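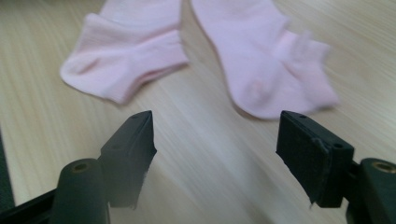 Sock pairing with the hand gripper: what I've learned so far

I've been recording laundry demos at my dining table since August, mostly socks, and I get enough messages from new folks on the Ellix project that I figured I'd put my tips in one place. If you've done your first batch and half of it got bounced, welcome to the club! My first 40 came back with a very polite note from Seija Ahonen and a lot of red.

Clear the table first. Mail, coasters, the salt shaker, all of it. I lost an entire Saturday morning of clips to a pen that kept rolling into the pile.

Start with one pair. I know it's tempting to dump the basket out and go (I did), but a single matching pair gives you a nice short clip with a clear beginning and end, and you can work up to the big heap later. Pale socks on a pale table are fine, by the way, and so are black ones on a dark table. The model has to deal with those sometime, so mix them in.

Change the layout every time. Toes left, toes right, one crooked, one folded over on itself. I got lazy around clip 300 and laid them out the same way over and over, and Levente Oláh spotted it right off. Now I just drop them from about chest height and take whatever I get – much faster, too.

Slow down on the approach. Come in with the fingers open, pause for a beat over the sock, then close. When I whip the gripper across the table everything smears, and the sock is a pink blur just when you need to see the edge of it.

For the grab itself, go for the cuff. It's thicker than the foot and it gives the pads something to hold. If you pinch the toe you tend to drag the whole thing along the table. And if you miss, keep recording! Back off, open up, try again. Wenjie Dai says those recoveries are worth having, so please don't delete them.

Check your pads before each session. Foam frays along the edges, and a loose strip can snag on knit. I trim little wisps with nail scissors and swap the pad when the gripping part gets thin. Wipe off the lint while you're at it – a barely damp cloth, then let it dry.

Do short sessions. Twenty minutes and my wrist is done, and my clips get sloppy well before I notice it.

Last thing, name your clips the same day. I have 1099 in the folder now and there's a stretch in the middle labeled "socks again" that I'm still sorting out with a cup of coffee and a lot of muttering. Towels are up next, and if anyone has a good trick for getting hold of just one layer of a folded hand towel, leave it in the comments.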